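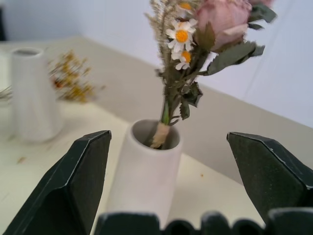 Roboter steckt Trockensträuße bei Lakosa

22. Januar 2020. Der Dekohändler Lakosa lässt Trocken- und Kunstblumen in seinem Packbetrieb jetzt auch von einem Roboterarm in Vasen setzen. Geliefert hat die Anlage die Firma Vornus. Ausgelegt ist sie auf 504 Vasen je Schicht. Gebunden wird weiterhin von Hand.

Für die Beschäftigten ändert sich der Dienstplan: Die Spätschicht am Stecktisch entfällt, dafür kommen zwei Plätze in der Endkontrolle hinzu. Stellen werden laut Betriebsleiter Erhan Akbulut nicht gestrichen. Binderin Zixuan Peng wird seit Montag an der Steuerung angelernt. Im Juni will Lakosa über einen zweiten Arm entscheiden.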